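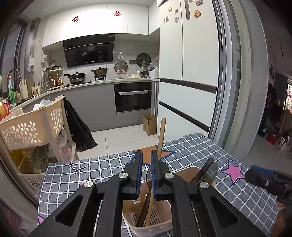 A reader's comment on the first version of this page asked why the budget starts with the hand-held grippers when the arm is the expensive item. The same reader wanted the accessories priced separately, and wanted to know whether a unit that does well on a bench is worth buying for kitchens.

Kitchen station, tabletop work. Hand-held gripper with parallel jaws at the utensil caddy; wooden spatula and black slotted spatula in the caddy, checked tablecloth underneath.

Flanodum equipment gallery: hand-held grippers
Page revised 18/01/2024

Flanodum is the household handling project run from the Branau office. This page goes with the purchase plan for the current budget year and covers the hand-held units, their spares and the support items. The arm is on a separate request and will be quoted later.

On the first question in the comment: the grippers come first in the plan because they have the shorter lead time and their jaw geometry fixes the wrist specification for the arm. Ordering in the opposite order would mean paying for an adapter plate and a second calibration.

Unit price
The Bovovo quote is $909 per hand-held unit, jaws fitted, without case or charger. The Atinga quote is lower per unit but excludes jaw pads and adds a setup charge on each order. With pads and setup included, the Atinga total comes out almost 20 percent higher for the quantity we need. Both quotes expire at the end of January.

Quantity
The plan calls for 12 units. Pairs are assigned to a station and stay there, so calibration files do not have to follow the hardware. A pair with one failed unit is treated as out of service until the replacement has been calibrated. Two units from the total are held at Branau as spares and are not assigned to any station.

Jaws and pads
Order pads with the units. Pads are a wear item and should be charged to consumables, which keeps them out of the capital line and avoids a new approval each time a set is replaced. Jaw opening must be checked against the largest household item on the task list before the order is signed. Caddies, lidded pots and rice cookers set the upper limit. Thin handles set the lower one, and pad compliance matters more there than closing force.

Linkage and fasteners
Pivot hardware should be available as a separate part number. Bovovo lists it; Atinga supplies it only as part of a complete linkage. The price difference is small on the first order and large over the service life of a unit. Ask for the torque values in writing. The current Atinga data sheet leaves them out.

Bench or kitchen
Bench results are useful for repeatability and battery life. They say little about reach over a counter, clearance under a range hood, or how a unit handles near a cabinet door. The acceptance test is therefore split: repeatability on the bench at Branau, then tabletop and counter tasks in a furnished kitchen. Final payment is tied to the second part.

Support items
Cases, chargers, cables and storage media are priced on their own line, as the comment requested. Do not accept a bundle price for these. The bundle in the first Bovovo quote included a desktop stand that has no use at a household station, and removing it required a new quote. Table coverings, mats and small storage are bought locally and need no purchase order.

Open points
Shipping to Branau is not included in either quote. Warranty terms for units used outside a laboratory have been requested from both suppliers; Atinga has answered, Bovovo has not. The calibration fixture can be built in the Branau workshop if the drawing is released before the order goes out. Otherwise it has to be added to the Bovovo order as an accessory, and the support line goes up accordingly.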